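Amudlow Umzugskarton "Ridgeway" im Test: drei Monate im Schlafzimmer

Bewertung: 3 von 5 Punkten

Den Ridgeway von Amudlow habe ich im Mai im 20er-Pack gekauft, weil ein Umzug innerhalb der Stadt anstand und danach noch das Schlafzimmer meiner Mutter aufgelöst werden musste. Die Kartons sind braun, unbedruckt und kommen flach gebündelt mit einem Kunststoffband. Eine Anleitung liegt nicht bei, man braucht auch keine.

Aufbau

Boden falten, die kurzen Klappen zuerst, dann die langen. Der Hersteller schreibt, dass der Boden ohne Klebeband hält. Bei Bettwäsche und Kleidung stimmt das. Bei Büchern habe ich einen Streifen Paketband längs und einen quer geklebt, und so würde ich es wieder machen. Pro Karton dauert das Ganze keine Minute.

Die Kanten waren bei drei Stück aus dem Pack schon bei der Lieferung gestaucht. Ich habe sie trotzdem benutzt, für leichte Sachen ist das egal. Reklamiert habe ich nicht.

Was hineinpasst

Ich packe Kartons am liebsten auf dem Bett, da muss man sich nicht bücken. Dafür ist der Ridgeway gut geeignet, er steht auf der Matratze stabil, solange er gleichmäßig gefüllt wird. Leer kippt er gern, wenn man sich daneben aufstützt.

In einen Karton passten bei mir zwei Garnituren Bettwäsche, ein Spannbetttuch und obenauf noch Kleinteile. Für Wintermäntel ist er zu kurz, die muss man zweimal falten. Dafür habe ich am Ende zwei Kleiderboxen von Hustar dazugekauft, die deutlich mehr kosten, aber eine Stange haben.

Bei feinen Textilien, also Spitze, Unterwäsche, dünnen Tüchern, lege ich immer zuerst ein altes Kissenbezugtuch in den Karton. Die Innenseite ist rau, und an den Schnittkanten oben bleibt dünner Stoff leicht hängen. Einen Faden habe ich mir an einem Unterrock gezogen. Wer nur Handtücher und Jeans packt, wird davon nichts merken.

Haltbarkeit

Der Karton ist als mehrfach verwendbar beschrieben. Nach dem ersten Umzug waren die meisten noch in Ordnung, nach dem zweiten Einsatz sah es anders aus. Vor allem der obere Rand leidet. Wenn man die Deckelklappen abschneidet, was ich bei einigen gemacht habe, um sie als offene Sortierkartons zu verwenden, franst die Pappe mit der Zeit aus und die Wellen liegen frei. Ein Streifen Gewebeband rundherum hilft, sieht aber nicht schön aus. 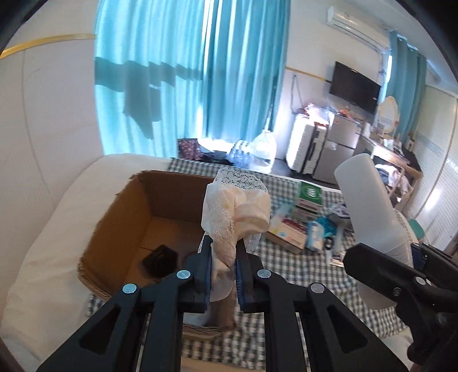
Als Sortierkarton finde ich ihn trotz allem brauchbar. Die Öffnung ist groß genug, dass man Wäsche hineinwerfen kann, ohne zu zielen, und man sieht von oben noch, was unten liegt. Kleine Gegenstände gehen auf dem dunklen Boden allerdings leicht verloren. Die kommen bei mir inzwischen in eine Tüte, die ich zubinde, bevor sie in den Karton wandert.

Feuchtigkeit verträgt die Pappe schlecht. Ein Karton stand eine Woche im Keller auf dem Estrich, danach war der Boden wellig und weich. Also auf eine Palette oder ein Brett stellen.

Vergleich

Vorher hatte ich die Kartons von Undcombe. Die sind dicker und innen glatter, aber auch sperriger im Lager, und die Grifflöcher haben mir in die Finger geschnitten. Beim Ridgeway sind die Griffe umgeklappt und angenehmer. Beim Tragen merkt man das nach dem fünften Karton im Treppenhaus sehr.

Plus: schnell aufgebaut, gute Griffe, passende Größe für Bettwäsche, wenig Geruch

Minus: oberer Rand franst aus, innen rau, Boden bei Büchern nur mit Klebeband, gestauchte Kanten bei Lieferung

Für einen Umzug und danach ein paar Monate Aussortieren reicht der Ridgeway. Wer Kartons über Jahre auf dem Dachboden stapeln will, sollte etwas Stabileres nehmen. Ich habe noch sechs ungenutzte im Flur stehen und werde sie für die Winterdecken verbrauchen, nachkaufen würde ich nur im Angebot.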